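Section 5. Recording Demonstrations for the Desktop Tower Task Set

5.1 Scope

This section describes how an operator records demonstrations on the desktop tower station for use in training the Briken policy model. It applies to sites that have completed station set-up under Section 3 and arm calibration under Section 4. Questions about the task definitions should be sent to Humaira Tanoli. Questions about data transfer should be sent to Zachary Li.

A demonstration is one complete attempt at one task, from the home pose back to the home pose. A session is a group of demonstrations of the same task recorded by the same operator. The standard session is 20 demonstrations. A full task set for one site is 200.

5.2 Before the Session

1. Disconnect the tower from power and remove any cord from the power supply inlet.

2. Remove the side panel and lay the tower on its side on the slatted table, open side up.

3. Place the fixture plate to the left of the tower. Confirm that neither the plate nor the tower rocks when pressed by hand.

4. Tuck internal cables clear of the motherboard area where their length allows. Do not cut or tape them.

5. Open the Rusis recorder and confirm that each camera view is live. The wrist view must show both the fingertips and the part to be handled.

6. Enter the operator code, the task code and the board condition (processor in place or socket empty).

CAUTION: Do not place hands inside the case while the arm is enabled. Use the hold button on the operator console first and wait for the hold message.

NOTE: The board condition entered in step 6 is written to every file in the session. If the condition changes, close the session and open a new one.

5.3 Recording

1. Move the arm to the home pose and press Record. Wait 2 seconds before moving.

2. Approach the part from above at low speed. Keep the wrist clear of the drive cage and the edges of the case.

3. Pause briefly once the fingertips are over the part. The pause gives the model a clear view of the part before contact.

4. Carry out the task in one continuous motion where possible. Small corrections are acceptable and should be left in the recording - the model is expected to learn from them.

5. Withdraw along the line of approach, return to the home pose and press Stop.

6. Mark the result as Complete, Partial or Failed. Do not delete failed attempts.

CAUTION: If the force reading enters the red band, release the controls at once. Inspect the socket and the memory slots before continuing.

Vary the starting position of the tower slightly between sessions. Within a session the tower and the fixture plate should stay where they are. Operators changing shifts should not share a session, even when the task is the same.

Views from the tower station 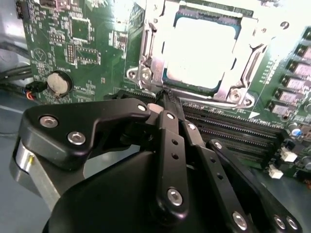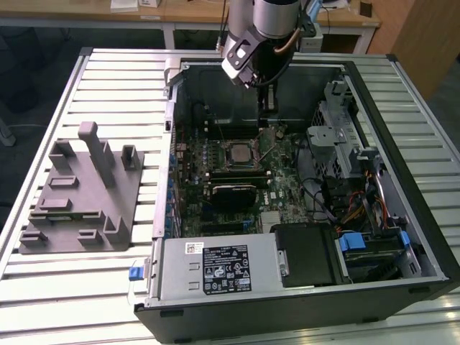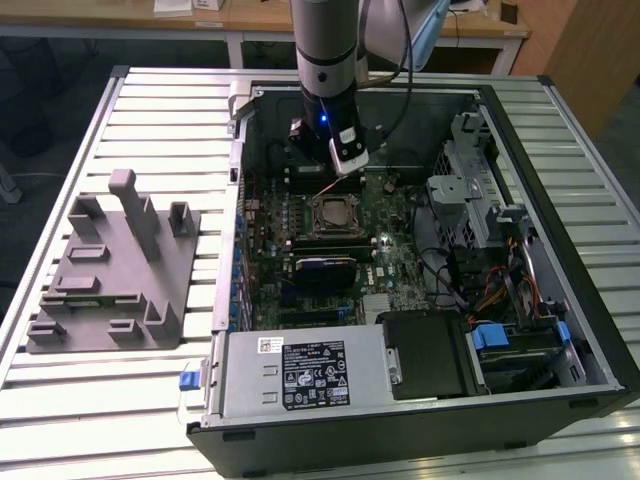
5.4 After the Session

1. Place the arm in hold and return all loose parts to the parts tray.

2. Play back the first and last demonstrations in full. Check that the fixed view and the wrist view start together.

3. Reject the session if either view has gaps lasting more than 5 frames. Enter the reason in the comment field.

4. Select Close Session. The recorder will pack the files and place them in the Brandutex transfer queue.

NOTE: Files remain on the local drive until the queue reports Received. Do not clear the drive by hand.

5.5 Change Record

Steps 2 and 3 of Section 5.4 were revised on 20 Apr 2025. Sites using the Fukuda console should continue to follow the earlier button layout in Appendix B until the replacement panels are delivered in May.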